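Vor dem ersten Bild: Wie der Kinotrailer technisch entsteht

Der Schnitt ist nur ein Teil der Arbeit. Lautheit, Rechte, Sprachfassungen und Auslieferung bestimmen, was im Saal ankommt.

26. Mai 2024

Wer vor dem Hauptfilm im Kino sitzt, sieht in der Regel mehrere Trailer, die in verschiedenen Häusern geschnitten, gemischt und verpackt wurden. Auf der Leinwand laufen sie ohne Unterbrechung hintereinander. Dass dabei weder das Bildformat springt noch der Ton unangenehm schwankt, setzt eine Kette von Arbeitsschritten voraus, die mit dem eigentlichen Schnitt nur zum Teil zu tun haben.

Das Studio Hekik fertigt Trailer und Teaser für Verleiher, die im Jahr nur wenige Filme herausbringen. Zuletzt entstand dort die Kampagne für das Science-Fiction-Drama »Hernon«, das der Verleih Sotiropoulos in die Kinos bringt. An diesem Auftrag lässt sich der Ablauf gut verfolgen, weil er vom ersten Teaser bis zur Kinofassung in einem Haus blieb.

Ausgangsmaterial

Die Arbeit am Trailer beginnt meist, bevor der Film fertig ist. Im März lag von »Hernon« ein Rohschnitt vor, in dem ein erheblicher Teil der Effekteinstellungen noch aus Platzhaltern bestand. Geliefert wurden komprimierte Arbeitskopien mit eingebranntem Timecode, dazu Dialogspuren und eine vorläufige Musikanlage. Die Farbkorrektur fehlte vollständig.

Für den Trailerschnitt ist das ausreichend, für die Endfertigung nicht. Jede verwendete Einstellung muss später gegen das hochaufgelöste Original ausgetauscht werden. Dieser Vorgang, die Konformierung, stützt sich auf Schnittlisten, in denen Rollenname und Timecode jeder Einstellung verzeichnet sind. Stimmen die Rollennamen zwischen Arbeitskopie und Original nicht überein, wird von Hand zugeordnet. Bei einem schnell geschnittenen Trailer kostet das leicht einen Arbeitstag.

Hinzu kommt die Frage, welche Effekteinstellungen rechtzeitig fertig werden. Der Trailerschnitt beeinflusst hier die Reihenfolge in der Effektabteilung des Films: Einstellungen, die im Trailer vorkommen, werden vorgezogen. Es kommt vor, dass ein Effekt für den Trailer in einer Zwischenstufe abgenommen und für den Film noch einmal überarbeitet wird. Abweichungen zwischen Trailer und Film, die später in Foren als Hinweis auf gestrichene Szenen diskutiert werden, haben oft diese Ursache.

Struktur und Länge

Die Kinofassung von »Hernon« folgt einer Gliederung, die sich über Jahrzehnte kaum verändert hat. Ein ruhiger Anfang führt Ort und Hauptfigur ein, ein Mittelteil benennt den Konflikt, der Schluss verdichtet. Verändert hat sich die Schnittfrequenz im letzten Drittel. Sie wird heute stärker von der Musik vorgegeben, und viele Schnitte liegen exakt auf Schlagimpulsen, die eigens dafür produziert werden.

Der Teaser für die sozialen Netzwerke ist dagegen ein eigenes Format. Bei Hekik wird er nicht aus dem Kinotrailer herausgekürzt, er entsteht in einer separaten Sequenz. Vorangestellt sind 5 Sekunden mit den auffälligsten Einstellungen, danach folgt eine Titelkarte, dann der eigentliche Teaser. Insgesamt läuft er 55 Sekunden. Der vorgeschaltete Block ist unter Filmfreunden unbeliebt, wird aber von fast allen Verleihern verlangt, weil die Wiedergabe in den Feeds ohne Zutun des Zuschauers beginnt und das Interesse sehr früh abfällt.

Für die Feeds wird außerdem ein hochformatiges Bild benötigt. Ein Breitwandfilm verliert dabei den größten Teil seiner Bildbreite. Automatische Verfahren, die einer erkannten Person folgen, liefern bei Nahaufnahmen brauchbare Ergebnisse. Bei Totalen und bei Gesprächen mit zwei Personen an gegenüberliegenden Bildrändern versagen sie. Dort wird der Ausschnitt per Keyframe gesetzt oder die Einstellung ersetzt.

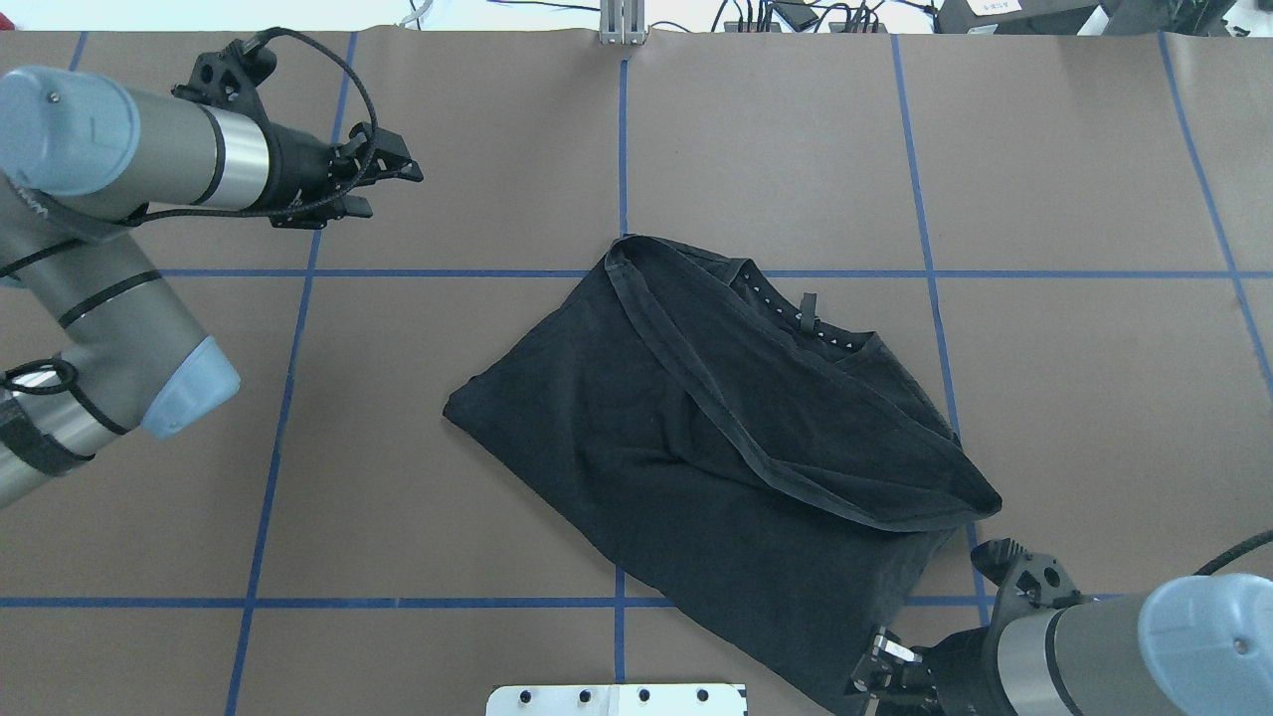 Schrifttafeln müssen in der hochformatigen Fassung neu gesetzt werden, mit Rücksicht auf die Flächen, die von den Bedienelementen der jeweiligen Plattform verdeckt werden. Diese Flächen ändern sich mit den Versionen der Apps. Im Haus wird deshalb eine Schablone gepflegt, die vor jeder Auslieferung mit dem aktuellen Stand abgeglichen wird.

Musik und Rechte

Die Filmmusik selbst steht für den Trailer in den seltensten Fällen zur Verfügung. Sie wird erst nach dem Bildschnitt des Films aufgenommen, also zu einem Zeitpunkt, an dem die Kampagne bereits läuft. Trailer greifen daher auf Katalogmusik, auf lizenzierte Songs oder auf eigens komponierte Stücke zurück.

Bei »Hernon« fiel die Wahl auf Katalogmusik, die in Einzelspuren angeliefert wurde. Schlagwerk, Streicher, Bass und Effekte lassen sich so getrennt verschieben und ausdünnen. Ohne Einzelspuren bleibt dem Schnitt nur, das Bild an eine feste Mischung anzupassen. Das gelingt, führt aber zu Kompromissen bei den Dialogstellen, an denen die Musik abgesenkt werden muss und dabei in allen Frequenzbereichen gleichzeitig verschwindet.

Die Lizenz wird nach Medium, Gebiet und Laufzeit vergeben. Ein Vertrag für Kino und Internet deckt eine Auswertung im Fernsehen nicht automatisch ab. Ebenso ist zu klären, ob der Trailer nach dem Kinostart im Netz stehen bleiben darf. Läuft die Frist ab, muss er entfernt oder mit anderer Musik neu hochgeladen werden, wodurch Abrufzahlen und Kommentare verloren gehen. Ältere Trailer, die auf den offiziellen Kanälen plötzlich fehlen, sind häufig aus diesem Grund verschwunden.

Tonmischung und Lautheit

Im Kinosaal ist die Abhörlautstärke theoretisch normiert. In der Praxis wird der Regler im Vorführraum nach Beschwerden heruntergedreht, und zwar vor allem wegen der Werbung und der Trailer. Bleibt er unten, läuft auch der Hauptfilm zu leise. Die Branche hat darauf mit Grenzwerten für die mittlere Lautheit von Trailern reagiert.

Gemessen wird über die gesamte Länge mit einer Gewichtung, die störende Frequenzen im oberen Mittenbereich stärker berücksichtigt. Ein Trailer mit ruhigem Anfang darf am Ende entsprechend lauter sein. Das ist einer der Gründe, weshalb so viele Trailer mit leisen Passagen und Schwarzblenden beginnen. Die Stille wirkt dramaturgisch, schafft aber zugleich Reserve für den Schluss.

Für das Internet gelten andere Zielwerte. Die Plattformen messen selbst und senken zu laute Inhalte ab. Eine unverändert übernommene Kinomischung klingt auf dem Telefon schlecht, da tiefe Frequenzen fehlen und der Dialog gegenüber der Musik zurücktritt. Bei Hekik wird die Netzfassung auf kleinen Lautsprechern abgehört und der Dialog angehoben. Untertitel sind in dieser Fassung stets vorhanden, ein großer Teil der Abrufe erfolgt ohne Ton.

Sprachfassungen und Verwaltung

Für »Hernon« waren 2 Sprachfassungen vorgesehen, Deutsch und Englisch mit deutschen Untertiteln. Die Synchronisation des Trailers wird meist vor der des Films aufgenommen. Steht die Besetzung der Sprechrollen noch nicht fest, hört man im Trailer gelegentlich eine andere Stimme als später im Film. Auch die Übersetzung einzelner Zeilen kann abweichen, zumal das Dialogbuch des Films zu diesem Zeitpunkt noch in Arbeit ist.

Aus Sprachfassungen, Bildformaten, Längen und Titelkarten (»Demnächst«, »Ab Donnerstag«, »Jetzt im Kino«) ergibt sich eine große Zahl von Kombinationen. Die Kampagne umfasste am Ende 200 Einzeldateien. Verwaltet werden sie bei Hekik mit Humis, einer im Haus entwickelten Datenbank, die aus den Angaben zu Format, Sprache und Einsatzort den Dateinamen erzeugt. Manuell vergebene Namen werden vom System abgewiesen. Die Umstellung war anfangs mühsam, hat aber die Verwechslungen beseitigt, die früher bei fast jeder größeren Auslieferung auftraten.

Humis speichert außerdem, welche Musiklizenz zu welcher Datei gehört und wann sie endet. Vor Ablauf wird der Verleih benachrichtigt. Eine automatische Sperrung gibt es nicht, die Entscheidung über Verlängerung oder Entfernung liegt beim Verleih.

Auslieferung an die Kinos

Für die Leinwand wird der Trailer als digitales Kinopaket ausgegeben. Bild und Ton liegen darin getrennt, zusammengehalten von einer Abspielliste. Das Bild wird in einen eigenen Farbraum umgerechnet und Einzelbild für Einzelbild komprimiert. Trailer werden im Unterschied zum Hauptfilm gewöhnlich unverschlüsselt ausgeliefert, damit die Häuser sie frei in ihr Vorprogramm einsetzen können und keine Schlüssel verwalten müssen.

Geprüft wird das Paket in einem Saal. Typische Fehler sind Untertitel, die in die Abdeckung der Leinwand ragen, vertauschte Tonkanäle und eine falsche Kennzeichnung des Bildformats. Letztere fällt am Monitor kaum auf, im Kino öffnet jedoch die Automatik den Vorhang auf die falsche Breite.

Wo der Trailer im Vorprogramm läuft, entscheidet das Kino. Die Verleiher äußern Wünsche, bevorzugt wird der Platz unmittelbar vor dem Hauptfilm. Sotiropoulos hat für »Hernon« Filme mit ähnlichem Publikum vorgeschlagen und die kürzere Fassung für Häuser bereitgestellt, deren Vorprogramm bereits gefüllt ist. Beide Pakete sind inzwischen ausgeliefert, die Fassung mit der Titelkarte »Jetzt im Kino« folgt zum Start.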